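Two-finger gripper: soft pads or hard fingers for bottles and cans?

Noelia Montes, 14/06/2025

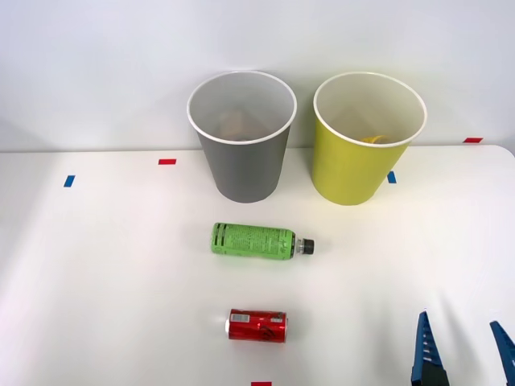 My test table: two cups, bottle and can lying down, tape for the positions.

Hi all! I'm comparing fingers for my arm and the can is driving me mad. With the Priritz set it rolls off as soon as one finger touches first. Bottle's fine, mostly. Would softer pads help, or is it my centring?

Elis Ellis
Centring, I'd bet. I had the same thing with a can on its side. Close slowly until both fingers touch, then squeeze. I did 200 picks that way before I bought any pads, and dropped very few (the paper cups were worse, they just crumple).

Sota Ogura
get the Purkar ones, much better

Shewit Beyene
I've got both, and the soft pads do grip shiny cans better, but mine wore smooth after roughly 2000 picks. Try Elis's slow close first, it's free!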